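Why the support band deserves your full attention
by Athina Tsolakis

I came to heavy music late, when I was already a grown woman with a job and a bad knee, and I learned its rules slowly, the same way I learned English. One rule I never accepted. It says that the first band of the evening does not count. People stand outside and smoke, or they stay in the bar next door until the name on the ticket is ready to play. When I ask them about the opening band, they shrug.

I think this is a mistake, and I want to explain why I think so.

Last winter I went to see Gulley in Sorkuvbridge. The room has permission for 779 people. When the first band began there were 42 of us on the floor, and I know the number because the man at the door had a clicker and I asked him. The band was called Grevcombe. They had four songs and one guitar that did not stay in tune. The third song started with only bass and voice, very low, and then the drums came in so late that I had already decided there would be no drums. I still think about this moment. Of Gulley, who were good, I remember mostly that they were loud and that the singer thanked us many times.

A famous band plays for people who have already agreed to love it. The audience sings the choruses and forgives a weak solo. A support band has no such help. It must win the room in half an hour, with a short sound check and usually with the drums pushed forward to the edge of the stage, where there is hardly space for the singer's feet. You hear very clearly what the songs are worth. 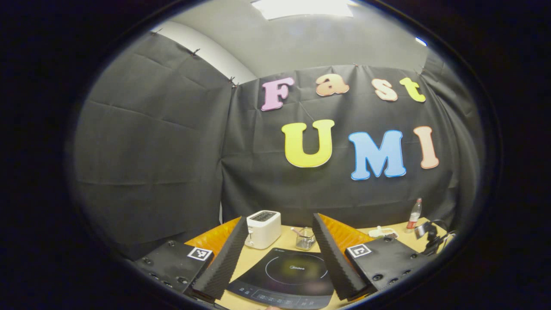
There is also the question of money, which fans do not like to discuss. Many small bands in metal lose money on the road. They sleep in the van and they sell shirts to pay for the fuel. If they play to an empty floor, they also sell no shirts. We complain that the big festivals book the same old names every summer, and then we stay in the bar while the possible new names are playing. I do not see how both things can be reasonable.

My friends have an answer to this. They say that many opening bands are simply bad. I agree, and I have suffered some of them. I once heard a band play one riff for so long that I read all the fire instructions on the wall. But a bad band costs me thirty minutes, and the bar next door is also not so interesting.

What I would like from the clubs is a small thing. Print the stage times honestly, with the first band at the top, in letters of the same size. Pattinasarany, the doom band I have followed for years, already does this on its own posters, and when I saw them the floor was half full from the first note. They also choose their support themselves and stand at the side of the stage to listen.

In September Grevcombe will play again in Sorkuvbridge, first of three bands. The ticket does not mention them. I will be there when the doors open, near the left speaker, with my earplugs.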